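Curcombe Handheld Demos – produce set, README

Status: usable, still adding. Last touched in December. Ask Panya Luangrath before you build anything on the v7 labels.

What's in it

809 demos of small-object picking, recorded by hand with the handheld gripper. No arm in the loop. Task is always the same family: take one item out of a shallow tray, set it down on the table, let go. Recorded in 39 sessions, different homes, different tables. Average session is short becuase people get tired wrists.

Each demo folder has:
video.mp4 – wrist view, from the gripper
width.csv – finger opening, one row per video frame
pose.csv – 6-DoF tool pose from tracking
note.txt – free text from whoever was holding it, often blank

Pose is in meters, relative to the first frame of the demo. Not the table. If you want table frame, run align_table.py first, and check the output, it flips on patterned cloths sometimes.

Items

Mostly fruit and vegetables, whatever the household had. Round things dominate. Cut pieces are in there too and they get their own tag (cut=1), the grip is different and the width signal looks odd. No plastic fruit anywhere in this set.

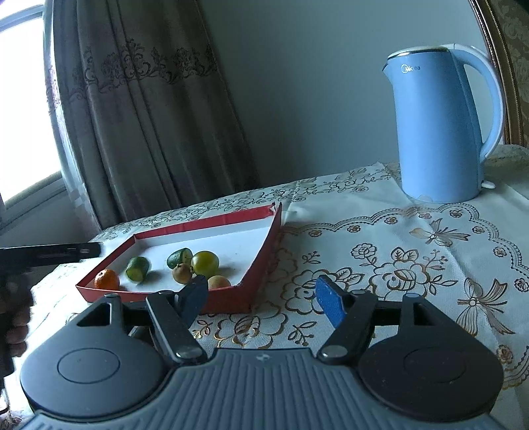 Wrist view, tray setup. Red box tray with mandarin, cucumber pieces and other fruit, blue pads open.

Tablecloths stay on. We don't want bare tables only, the Bevedico set already has those. Kettles, mugs etc. stay where they are as long as the gripper can get to the tray.

How to record (short version)

Start with the fingers fully open, aimed at the tray. Hold still for a second so tracking can settle. Then go. One item per demo, don't chase it if it rolls – let it stop, then go again, and keep the recording. Those are tagged retry=1. Move slower than feels natural. Other hands out of the way during the grasp if possible; demos where a second hand touches the item are tagged assist=1 and the loader skips them by default.

Don't reach in past the tray wall with the knuckles of the linkage, the pose jumps when it bumps.

Known problems

- 115 demos have tracking gaps. Listed in bad_pose.txt. Video and width still fine.
- Bright windows wash out part of the view in some sessions. Left in.
- width.csv has an offset in the Tehrani sessions, 7 mm too wide. Fix is in the loader, NOT in the files. Don't apply it twice.
- Item names are not consistent (mandarin / tangerine / orange). Waltraud Stüber is going thru them.

Splits

By session, never by demo. Same tray shows up over and over inside a session so a random split leaks. Split files are in /splits, use those.

Training

Baseline config is trirnix_base.yaml. Trirnix wants width scaled 0 to 1, the loader does that. Replay on the arm at half speed first, please.

Questions to Panya or Waltraud, Monday is best.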